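Stop Asking Me to Rate My Lunch

May 3, 2019

Quick one today because I have a train. But I've been stewing on this since February and it needs to come out.

Surveys. The little ones. How did we do? Tap a face. Rate your visit. Rate your driver, rate your sandwich, rate the email we sent asking you to rate the sandwich. I bought a two dollar bag of nuts at the Jolico by the station and the receipt was longer than my arm, most of it begging me for feedback. On nuts.

So in February I started saving them. Every request, paper or email or text, went in a shoebox or a folder. By the end of the month I had 83. That is one guy, in one short month, who barely leaves Camomwood. I answered 2 of them. One was the dentist and I felt bad for the dentist.

What bugs me is where the work went. Used to be a manager walked the floor. Asked how the soup was, looked at your face, knew. Now the manager looks at a number on a screen and the number comes from me, unpaid, on my phone, in the parking lot. And the number is garbage anyway. Anybody who has worked a counter knows that a nine is a fail. My niece worked the register at Dissanayake one summer and they got pulled into the back room for a talk if the store average dipped under nine point something. So she told customers, please, just give us the ten. And they gave the ten. Everybody lied and the chart went up.

I ate at a friend's place last weekend. Round table, white plate, a bit of something pink in the middle of it, talk till late. No follow up email. Monday morning, nothing in the inbox. It was wierd how good that felt.

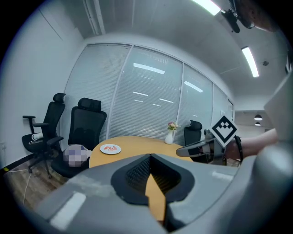

Chaminda Khondokar wrote in after I griped about this in a shorter post, and thinks I have it backward: the survey is the only place a quiet customer ever gets heard, the loud ones always had the manager's ear, and a shy person who would never complain about cold soup to somebody's face will happily tap the sad one.

OK. Fair. I thought about that for a couple days. I'm one of the loud ones, so maybe I don't see it.

But heard by who? I filled in a long one for Brongate last year, after the thing with the water heater. Wrote a whole paragraph. Dates, names, the lot. What I got back was a thank you from an address that doesn't take replies, and then, three days later, a survey on how I felt about the survey. If that's a quiet person being heard I'd hate to see one ignored.

I'd take a lot fewer of them. Ask me once a year. Ask me one question, with a box, and have a person with a name read the box. A post card would do. The diner on 109 has a notebook on a string next to the register and people write in it, and the cook writes back underneath. Somebody wanted more pepper in the gravy. "No," it says under that. I trust that place completly.

Meanwhile if you run a shop and you want to know how lunch was, come out from the back. Stand there a minute. I'll tell you.

Train's boarding. More on tipping screens next week, I have a list.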